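Threads > Home & Family > Moving house

Last updated 2025-08-12

1/ OK so a few of you asked how the great downsizing is going, and since I can't fit it in one post you're getting a thread. Grab a coffee. We are moving out of the big drafty place on the Eltmont side and into something with far fewer rooms, and I have opinions about boxes now.

2/ First thing I learned: start with the books. Everybody says to leave them for last because you might want to read one. I have owned some of these since college and haven't opened them. I gave nine bags to the library sale and kept the cookbooks, the atlas, and every single mystery my aunt Irén Deák ever mailed me. (She writes notes in the margins guessing the killer. She's usually wrong. I'm never giving those up.)

3/ Second thing: don't sort photos during the day. You will sit on the floor with one shoebox and then it's dark out and you've eaten crackers for dinner. Put all the photos in one big box, tape it, write PHOTOS on four sides and walk away. I did this on the third try.

4/ The kitchen went faster than I expected! I have been cooking with the same pan and the same two knives for years, and everything else was just living in there rent free. Things I found in the back of the bottom cabinet: a fondue set, a second fondue set, the lid to a pot we sold in 2011, and a jello mold shaped like a fish.

5/ Kept the fish.

6/ A word on quotes from movers. I called eight places. Three never called back, one wanted to charge me for stairs we don't have, and the one I picked was Hajdu, mostly because Győző Csizmadia there asked good questions on the phone. Is the piano an upright, how wide is the hall, can a truck turn around on your street. If they don't ask you anything, keep calling.

7/ And get it in writing what happens if they run late. Mine says I don't pay for waiting time. My neighbor's didn't say anything and she got a bill for it. She's still mad and I would be too.

8/ Doors! Measure your doors before you promise anyone that the couch is coming. I measured the couch three times and the doors zero times, which tells you how my brain was working in June. Write the numbers on a piece of tape and stick it on the tape measure so you have them with you at the store.

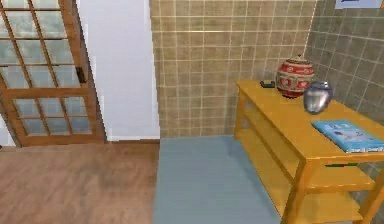 9/ Now the part where I got sentimental. My dad's desk does not fit. It's huge, it weighs as much as a horse, and one drawer has been stuck shut for my entire life. I tried it on paper in every room of the new place, little cutout desk on graph paper, and no. It would have meant no bed, basically.

10/ So my cousin Kristóf Kiss is taking it. He has a workshop and wants it for drawing up plans, and I think Dad would have liked that more than me piling mail on it. He also swears he'll get the drawer open. I have asked to be there when he does. I'm hoping for money but I'd bet on rubber bands.

11/ Graph paper tip while I'm at it: one square = one foot, cut your furniture out of an old cereal box, and push it around on the kitchen table with somebody you trust to argue with you. I used Csaba Nyitrai from work, who has moved seven times and has no patience for end tables. I went in with five end tables. I'm down to one.

12/ Selling stuff. I listed the dining set, the treadmill and a pile of lamps on the neighborhood board. The lamps were gone in an hour. The treadmill took weeks and I ended up giving it to a guy who brought his whole family to carry it, and they were so cheerful about it that I threw in a lamp I'd meant to keep. The dining set is still here if anybody wants it!! Six chairs, one wobbles, I will tell you which.

13/ What I'd tell anyone about pricing: whatever you think it's worth, cut it in half, and then ask yourself if you'd drive across town for it at that price. I asked $1000 for the dining set at first. I have since come to my senses.

14/ Change of address stuff is a whole job. Bank, dentist, insurance, the vet, the magazine I forgot I get. I kept a list on the fridge and every time a piece of mail came I added whoever sent it. Do that for a full month before you move and you'll catch nearly everybody. I missed the water company, and they were nice about it.

15/ Floors are the thing I keep going back and forth on. I've had wall-to-wall carpet for twenty years and I want something I can sweep, but Sándor Veres (he did my sister's place in Zutanside and did it well) says to live with what's there through one winter before I rip anything up. Then you know where your feet get cold. I can't argue with that, so for now I'm just looking at floors and having feelings about them. 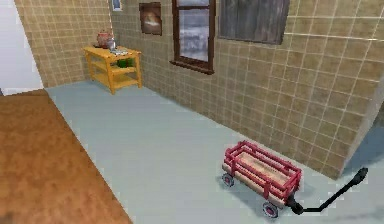
Tile walls, with the pale floor meeting the brown

16/ Same goes for paint. I bought a bunch of sample pots and then put the lids back on. The light in the new place is so different from what I'm used to that every color I loved at home looks like oatmeal over there. I'm going to stay white for a while and see.

17/ Rugs, though, I'm allowed. I gave myself one rug. My daughter has sent me forty links.

18/ A few people asked about the cat. The cat is fine. The cat has moved into a wardrobe box and is the only one in this house who's fully packed. I'm cutting a window in the side for her tonight - she's earned it.

19/ What I have left: the garage (don't ask), the hall closet, and the drawer with all the cords. Does anyone know what to do with old phone chargers? There must be a place that takes them. I'm not putting them in the truck.

20/ Next thread will be after the truck comes. If you've done this with a piano, please come talk to me in the replies, I want to know if you tuned it right away or let it sit. I've heard both and people get pretty heated about it.

9 comments
7 shares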